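Coffret de conservation Flerkmont pour livres anciens

Réf. Tason 19, toile grise, intérieur papier sans acide

Je vends des livres d'occasion depuis longtemps et j'ai vu passer pas mal de beaux volumes massacrés par une étagère en plein soleil. Alors quand Flerkmont m'a envoyé ses premiers coffrets, j'en ai gardé un pour moi (oui, je sais, c'est mal) et j'y ai rangé mon édition originale de contes illustrés, celle avec la jaquette un peu fendue au dos. Elle n'en est plus sortie, sauf pour la relire !

Le Tason 19 s'ouvre à plat, comme un portefeuille. On pose le livre au milieu, on rabat les deux volets, on ferme. Pas d'aimant, pas de colle qui suinte, juste un ruban de coton. Il convient aux in-octavo jusqu'à 6 cm d'épaisseur. Pour les formats plus grands, prenez plutôt le Grurnbridge, que je commande sur demande. Comptez à peu près 8 jours de délai.

Un conseil au passage : ne glissez jamais de coupure de journal dedans, le papier journal jaunit tout ce qu'il touche. Et si votre jaquette est fragile, ajoutez une chemise en polyester, je les vends à l'unité.

Tirage de l'atelier : 3 259 exemplaires, numérotés à l'intérieur du volet gauche. Si vous tenez à un numéro précis, écrivez-moi avant de commander, je fouille volontiers dans les cartons. 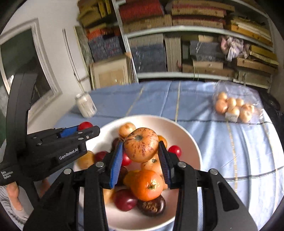
Grímsdóttir
Reçu hier, mon vieux recueil de légendes y entre tout juste. Le ruban est un peu court à mon goût, mais la toile est superbe. Est-ce que l'étiquette de dos se commande à part ?

Oui, à part, en papier crème ou gris. Je peux aussi y inscrire le titre à la plume, dites-moi seulement l'orthographe exacte !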